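Is the Condico two-arm bench kit worth it for a small packing room?
Asked by Shahab Asadi, 5/17/26

We pack tinned goods for local shops and I've been offered a Condico two-arm kit on a 60 day trial. The rep says it "learns" to sort and stack cans after you guide the arms by hand a few times. I've heard that sort of thing before with a labelling machine we ended up giving away. Has anyone run one on real stock? I don't want to hear about the brochure.

2 answers

Begoña Goicoechea

We had one in April. My advice is to ignore the arms to start with and ask what they mean by "learns". In our case it meant 20 guided goes for every change of layout, and if somebody shifted the stand the whole lot had to be done again. The rep called that fine-tuning. I called it a morning gone.

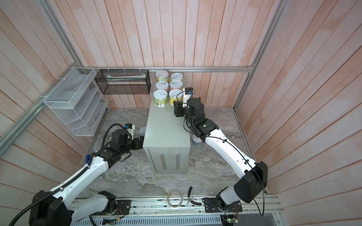 Cans with ring pulls were the main trouble for us. The grippers want to come in from the side, and once the tins stand close together there isn't much room for fingers. Spread them out and it copes better, but then you're paying a person to spread them out. Ask the rep to do it with your tins, at your spacing, with you holding the stopwatch. Ours became very keen on lunch when I suggested it.

The wrist cameras were decent, I'll give them that. Support took 4 days to answer an email about a cable. We sent it back.

Comment from Nima Nikzad: Did they charge you for collection?

Reply from Begoña Goicoechea: Yes. Read page 6 of the trial terms, it's tucked in there.

Sepehr Jafarzadeh

never used the condico but my cousin's place has a Usent one and it's ok I think. bit slow. does yours come with the cage or is that extra? they always make it extra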